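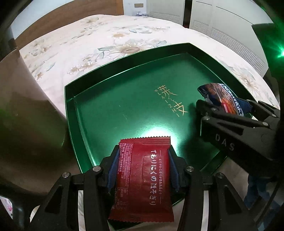

The Price of the Second Degree

Universities are very keen to tell overseas students what a British master's will do for them. They are less keen to be asked for proof.

27 May would have been an odd day to find Jianguo Xia in a good mood. He had just paid the last part of his fees for a one-year management course, and he had a spreadsheet open to show me what it had cost. Tuition he had planned for. The 3,000 pounds in deposits, visa charges and a laptop the course "strongly recommended" he had not.

"The brochure had a man in a suit looking out of a window," he says. "I thought, fine, I will be the man at the window."

Xia is 27 weeks from nothing in particular. He has no job offer, one decent interview behind him and a dissertation on supply chains to finish. He likes his course, or most of it. The teaching was good in the first term and patchy after January, when two of his lecturers left and their modules were folded into one. What he doubts is the claim that got him on the plane, that the degree would open doors by itself.
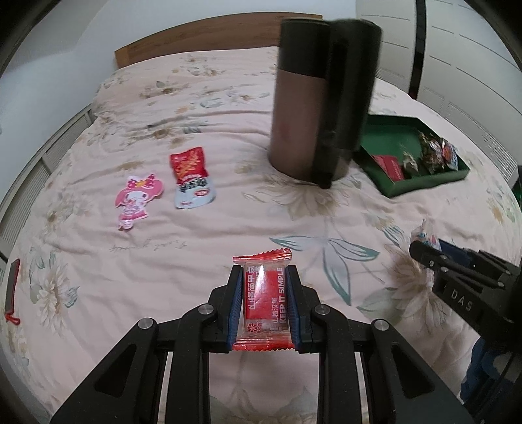
5 min read

I have read a great many of those claims. They tend to rest on a survey sent to former students, and the small print rarely says how many wrote back. A graduate with a good job and a company email address is easy to find and happy to reply. One who has gone home and is working for an uncle may well let the message sit. If a course tells you nearly all its students were "in work or further study", ask what work, and ask where.

Trevor Pickering spent 21 years in admissions and careers offices before he left to advise applicants on his own account. He charges for this, so he has his own reasons for saying that the free advice is poor. Still, he is worth hearing on how the numbers are put together.

"You count the person stacking shelves, you count the person doing another course because they couldn't find anything," he says. "None of that is a lie. It just isn't what the applicant thinks they're reading."

Pickering's answer is for students to do their hunting early, before the first essay is due, and to treat the careers office as a place to be pestered. I am not fully convinced. It puts all the work back on the person who has paid the bill, and it assumes that a newcomer knows which doors to knock on.
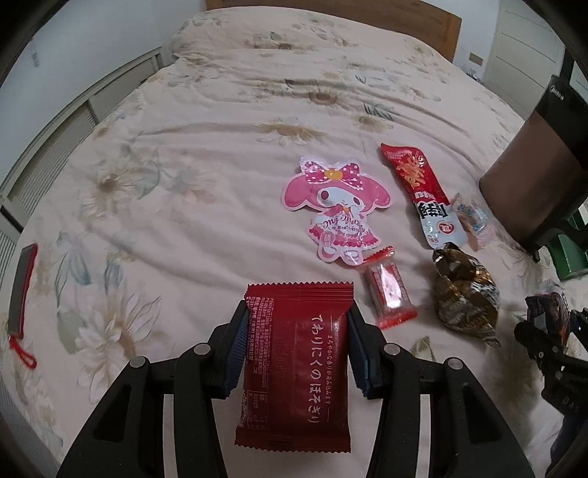 What the employers say

Virkberg, a logistics firm that takes on master's graduates each year, was willing to talk about the sort of people it hires. It wants clear writing, some experience of a real workplace and "commercial awareness", a phrase I have never heard anyone define. When I asked if the name of the university mattered, the reply was that every application is judged on merit. When I asked if the degree itself mattered, there was a pause, and then the same reply.

Cloltico, which makes stock software, was blunter. It would sooner have someone with a year in a warehouse and no master's than the other way round. It also said it rarely deals with visa paperwork for junior posts. That would have been useful to Xia before he spent an evening on its application form.

None of this makes the degree worthless. Xia writes far better English than he did a year ago, and he has friends he would trust with a business idea. But those are quiet gains, and they don't fit well on a poster. I would like to see a university print the fees, the likely extras and the number of people who did not answer the survey, all on one page. I have asked two to do it. One sent me a brochure.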